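Start Forum Greifer & Antriebe Werkstatt Anmelden
Lesezeit: 2 Min. 17 Antworten gemerkt 102 Mal geteilt

Greifer meldet „geschlossen“, obwohl er noch Kraft aufbaut – wer kennt das?

bovmont_bastler

Hallo zusammen, ich komme bei unserem Handgreifer nicht weiter und hoffe auf euch, hier sitzen ja die echten Tüftler!
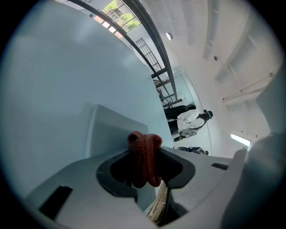
Die Finger fahren sauber zu, die Steuerung (Mundum, alte Firmware) meldet „geschlossen“, und trotzdem steigt der Motorstrom weiter bis 100 Prozent. Nach 2 Sekunden kommt der Überstromfehler und alles bleibt in der Klemmstellung stehen. Bei harten Teilen passiert das nie, nur bei weichen wie Seil oder Schaumstoff. Neu referenziert habe ich schon, Stecker sind auch geprüft. Das Ding macht sonst riesigen Spaß, umso mehr wurmt es mich! Und wie bekomme ich das Teil wieder raus, ohne dass mir jemand die Finger einklemmt?

Rainer

Hatte ich auch mal. Aus- und wieder einschalten, danach ging es.

Brimar

Schöner Fehler, da lernt man richtig was! Neu starten würde ich aber auf keinen Fall, solange noch etwas zwischen den Fingern klemmt. Viele Greifer machen beim Hochfahren eine Referenzfahrt und drücken dann erst recht zu. Also: Not-Halt drücken, Versorgung trennen, warten, bis die Spannung weg ist, und die Finger dann über die Handentriegelung öffnen. Auch stromlos kann noch Spannung in der Mechanik stecken, also Hände raus aus dem Spalt.

Zur Ursache: Das klingt sehr danach, dass „geschlossen“ nur aus der Position kommt. Ein Seil gibt nach, die Finger erreichen das Fenster für die Zielposition, aber der Regler will noch das letzte Stück schaffen und zieht immer mehr Strom. Ein hartes Teil stoppt die Finger früher, dann greift vermutlich die normale Blockiererkennung. Stell die Strombegrenzung deutlich runter und lass nach der Meldung auf Haltekraft umschalten – falls deine Firmware das kann. Schreib den Strom beim Zufahren mal mit, die Kurve ist Gold wert!

bovmont_bastler

Super, vielen Dank!! Handentriegelung hat geklappt, das Seil ist raus. Die Strombegrenzung stand tatsächlich noch auf Maximum. Umschalten auf Haltekraft finde ich im Menü nicht, ich stelle die Kurve heute Abend hier rein.

Hilfreich (17) Teilen Melden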